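Ticket: Alumni mailing went out with wrong link and missing names
Queue: Web and Email Support, Avstead College
Priority: raised from normal to high by requester
Status: open, waiting on vendor

Reported by the communications office

The February newsletter to alumni went out at 9:40 a.m. By lunch we had 25 replies saying the "Read more" button goes to the sign-in page for the staff portal. Several people also got "Dear ," with nothing after it. We sent a test to ourselves the afternoon before and it was fine. Please fix the link and tell us how many people got the bad version.

Support, first reply

Picked up. The mailing was built in Fernau using the template called Rornbridge, the one brought in with the new logo last fall. I opened the sent copy. The button points at the preview address, and preview addresses ask for a staff sign-in. Anyone in your office would already be signed in, so your test would look fine no matter what. I'd like to know if anyone opened the test on a personal phone or a home account.

The link can't be changed in a message that has been delivered. I can put a redirect on the preview address so that people who click get the public page. Doing that now.

Requester

Nobody checked on a phone. We were told in training that Fernau swaps the preview address for the public one when you press Send. Are you saying that's wrong?

Support

I'm saying it didn't happen this time. The vendor's help page says the swap is automatic. It also says the swap is automatic "for supported blocks" and doesn't list the supported blocks. I've asked them for the list.

Redirect is in place as of 1:15 p.m. I tried it from a browser that has never been signed in to anything here, and I got the newsletter page. I wouldn't call that fixed. It covers this one address.
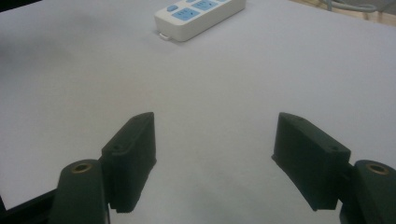

On the empty greetings: I exported the send list and compared it with the alumni records. There are 144 rows with no first name in the export. In the alumni records, every one of those people has a first name. So the names exist and are getting lost on the way to Fernau. The nightly transfer is handled by a connector called Falcão, and its log for the night before the mailing says "completed with no errors." I don't put much weight on that. The same log said the same thing in the week when the transfer wasn't running at all.

Requester

Could it be accents? One of the people who wrote back has an accent in her name and she was fairly annoyed about it.

Support

That was my first thought too, and it explains some of them. I went down the list and plenty of the blank ones are plain names with no accents. What they seem to share is that the preferred name field was edited during the address update drive. When the preferred name is filled in, Falcão should send it in place of the legal first name. It looks like it sends neither. I can't prove that yet.

Test plan: take 5 dummy records, fill in preferred name on three, leave two alone, wait for the nightly transfer, look at what arrives.

Support, next morning

Results. The two untouched records came through with first names. Of the three with a preferred name, two came through blank and one came through correctly. I was hoping for three blanks. The one that worked was created from the new form, and the other two were created from the old form, which is still linked from the events page. Could be the cause, could be luck with a sample that small. Repeating tonight with more records.

Vendor reply, pasted in

"Thank you for contacting Fernau Support. Link replacement works 100 percent of the time when templates follow our guidelines. We recommend clearing your cache and sending the campaign again."

Support

Please don't send the campaign again. Clearing a cache on one of our machines has no effect on what was delivered to alumni inboxes. I've replied asking which guideline the Rornbridge template breaks, given that their own staff built it for us, and attached the button code. It's a custom block pasted in as raw code. My guess is that raw code isn't a supported block, but I'd rather have them say so in writing.

Requester

The vice president's office wants a correction email out today. Can we use the same template if we're careful?

Support

I'd use the plain one. If you do have to use Rornbridge, paste the public address into the button by hand and test it from an account outside the college. For the greeting, drop the name field and write "Dear alumni." That takes the second problem out of the picture until we know what causes it.

You also asked how many people got the bad version. Everybody on the list got the bad link. Fernau's report shows clicks, but it counts our mail filter's automatic checks as clicks, so I wouldn't quote that number to anyone upstairs.

Requester

Correction sent with the plain template. Tested from two home accounts and the link worked on both. Can this be closed?

Support

The correction part, yes. I'm leaving the ticket open for the name transfer and for the vendor's answer on supported blocks. Second round of test records goes in tonight. Old form on the events page has been unlinked for now, so if anyone reports it missing, point them here.

Avstead College Web and Email Support | Contact the help desk | Copyright Avstead College | Back to top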